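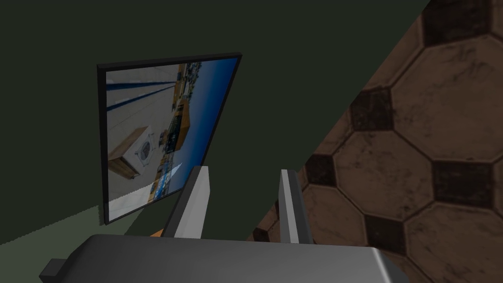
Home | Notebook | Recipes and Stocks | Kiln Room | Older Entries

Glaze notebook, 25 Sep 2024

Opened the kiln this morning with my coffee still in the other hand, which I know I'm not supposed to do, and I am very pleased to report that the celadon has stopped crawling. Mostly. The big serving bowl has one bare patch near the foot the size of a thumbnail, and I'm fairly sure that was me handling it with hand cream on. Everything else on the middle shelf came out smooth and glossy, with that soft gray-green pooling in the carved lines that we have been chasing since the spring.

For anyone picking up this notebook after me: this is batch 34 of the Srisuk green, the version with the calcined clay swapped in for half of the raw. Sieved twice through the fine mesh, left overnight, sieved again. I dipped for a slow count of three and then went over the rims with a brush, very lightly (the rims always go thin on me and turn that sad brown color). The bucket was thicker than I like, so I added a splash of water, and then a second splash, and of course I didn't measure either of them. Next time I will. Please hold me to it!

The new kiln controller, the Forkero, says it peaked at 1,361 and I let it soak there for 5 minutes before shutting down. I still put cones on every shelf and I still trust the cones more. Top shelf was a touch hotter than the bottom, same as last month, and the tip of the bottom cone was only just starting to lean. I've moved the half shelf over to the left to see if that evens things out. If it doesn't, I'm inclined to blame the lid brick with the crack in it, which I have been meaning to patch all year.

The Prirkier clay is another story. I love throwing it – it's like butter, it goes wherever you ask it to – but two of the tall mugs have a hairline running down from the handle join. I thought at first that I'd dried them too fast, and then I remembered that I'd put those handles on late in the afternoon when the bodies were already a good deal stiffer than they should have been. So that's on me and I shouldn't be rude about the clay. I've wrapped the next lot in plastic and put them at the back of the damp cupboard, and they can stay there until I've caught up with the trimming.

Test tile 87 is the one to look at. It's the same green over the Flevent white slip, and the difference is lovely, much brighter, a little bluer, almost like pond ice. I hung it on the nail by the sink. Iona Paterson wants it for her set of soup bowls in November, so whoever mixes next, make a full bucket and label the lid as well as the side.

Still to do: grind the feet on the two small plates, wash the kiln shelves, order more silica, and find out where the good banding wheel went.

Comments

Iona Paterson: Oh, I love the tile! Could we try it with a second dip on just the inside? And the banding wheel is under my bench, sorry, I'll bring it back.

claybythepound: I had the same trouble with handles. Scoring deeper and using vinegar in the slip helped me a lot.

Marnie: Does the green hold up in the dishwasher?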